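3.2 Where people put the pan

I'll admit I came to this part of the study with a bias. I grew up in a house where the front burner was for the thing you were cooking right now and the back burner was for beans, and I assumed everybody in Haddale worked the same way. They don't! When Jussara Honorato and I read through the kitchen diaries, the way people talked about their stoves was all over the map, and we ended up giving burner choice a section of its own.

The diaries came from 8 households, and between them they gave us 1,806 entries. An entry could be as short as "eggs, back right, too hot" or run on for a page (one woman in Haugland wrote a small essay on her mother's soup). We asked people to note which burner they used and why, and we didn't give them any categories to pick from. Jussara did the first round of coding in Indetix, I did the second, and we argued over the leftovers in August with the windows open.

Four kinds of reasons came up again and again. Some people went by heat — they had a burner they trusted and stuck with it. Others went by reach, mostly keeping handles away from kids or from their own sleeves. A third group talked about company, meaning they left room for a second pot even on nights when there wasn't one. And then there was habit, which we used for entries like "it's just where the pan goes." I was tempted to fold habit into heat, but Jussara talked me out of it, and I think she was right.

Layout matters here too. A range with two rows and a middle column gives the cook a different set of choices from the plain four-burner stove most of our diarists had, and the words "front" and "back" have to do more work. 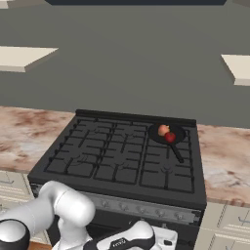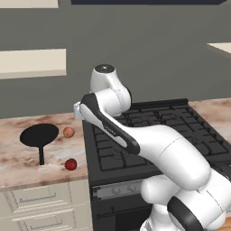
Figure 2. Black ranges seen from different viewpoints. In the first view, the six grate sections are in three columns of two, with a frying pan at the rear right.

Back to the diaries. The thing that surprised me most was how often people changed their minds partway through a meal. A pan would start up front for the onions, get shoved to the back while the rice caught up, and then come forward again. Our coding sheet had one box for burner, so in the first pass we lost a lot of this movement. We went back and added a second box, and where an entry listed more than 2 moves we kept only the first and the last.

I also want to flag the Trurkalia households, who shared a kitchen between two families. Their entries read differently — more about whose turn it was, less about heat — and I've kept them apart in the next section.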